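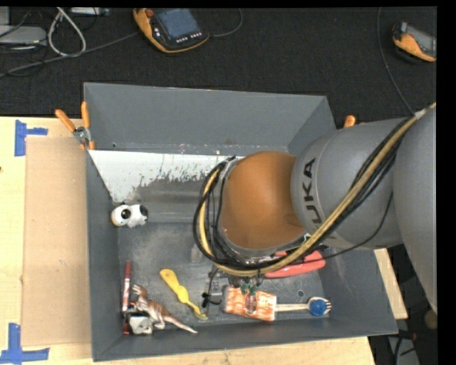
Picking the same bin over and over teaches very little unless the items are exchanged often, according to Tetteh Aryee. The method used in the Akolgo study therefore replaces part of the set after every 50 attempts.

"We wanted the arm to meet soft packages, toys and utensils in the same pile," Aryee said. "A policy trained only on boxes tends to aim for flat faces."

Amerley Gyamfi directed the analysis at Plivdale. She reported that 1,000 grasps were recorded for the first comparison, and that nearly 400 of them involved items touching a wall of the bin. These cases remained the most difficult.

"Our earlier method scored each grasp in isolation," Gyamfi said. "The present one also scores what the grasp does to the neighboring items."

Results for thin handles are still under review. Aryee expects the next round to begin in March, with 30 new items.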